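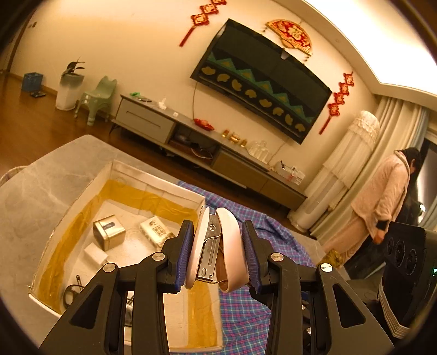
Speaker notes: Clearing Out the Family Desk
Sorkthorpe Library evening talks, September 5, 2022

Opening (take your time, let people find seats)

Good evening, everyone, and thank you so much for coming out. I know there's a fair going on down by the river and you could be eating something fried right now, so I'm touched. I'd like to talk tonight about desks. I mean the desk that ends up belonging to the whole family, the one with the drawer that only opens if you lift it a little.

Ask: who has a desk like that at home? (Wait for hands. Don't rush this part, it warms the room up.)

My own story

When my aunt moved into her apartment in August, I was given the job of emptying her desk. I thought it would take an afternoon. I'd brought a sandwich. Well, I was there for two weekends, and I found 203 letters in it, along with every check stub she'd written since she got married. Some of the letters were mine! I was nine, and I wanted a pony, and I had gone on about it at quite some length (I suppose I haven't changed).

What I want people to hear: it was slow because I kept reading. Reading is lovely, but it's a separate job from sorting, and if you try to do both at once you'll be sitting on that floor until Christmas.

Sort first, read later

Explain the four piles. Papers that prove something: deeds, birth certificates, insurance. Papers that somebody will want to read. Things that are not paper at all. And then the pile for recycling, which should be the biggest one and never is.

Mention the kitchen timer. I set mine for 24 minutes, because that's how long one side of a record lasts on my aunt's old player, and when the music stopped I stood up and stretched my back. Any number will do, of course. Pick one you like.

If someone asks about shredding: anything with an account number, yes. Old grocery lists, no, unless you're feeling dramatic.

The odds and ends

This is the part people sigh about, so be kind here. Every desk has a layer at the bottom made of pins and cables and little tins, and you can spend a whole evening testing pens. My advice is one box, and only one. If it fits, it stays until spring. My aunt had a Flaster letter scale that she insisted on keeping, and it took up half of hers, and that was her choice to make.

Pause for the rubber band story if the room is laughing. Skip it if we started late.

Looking after the letters

Slow down here, people like to write this bit down.

Take off paper clips and old rubber bands. Lay the letters flat if they'll go flat without a fight. Keep each one with its envelope, since the postmark may be the only date you'll ever get. Use a plain acid-free folder. I've been using the Schouten ones, and I've been happy with them, but there are plenty of others. Then keep them somewhere you'd be comfortable sitting yourself, so not the attic and not the basement.

Write names on copies, never on the originals. Pencil, if you absolutely must.

Sharing them out

We have 14 cousins in my family, and there is only one of each letter. We scanned the good ones and made up a little booklet, which we called Fastitlow after the farm where most of them were written. It cost less than I'd feared. The originals stayed together with the cousin who has the driest house, and there was some grumbling, and then there was cake.

Suggest asking the older relatives to read a page or two out loud while you record it on a phone. My aunt corrected three spelling mistakes in her own mother's handwriting and then told me a story I'd never heard about a goose. I've listened to it more than once since.

Questions

Leave plenty of time. Last year people wanted to know about photographs, so have the handout ready (it's in the green folder). If it's a money question or a will question, send them to the legal help table at the library and don't guess.

Remind everybody that the coffee is at the back and the lids are in the cupboard under the urn.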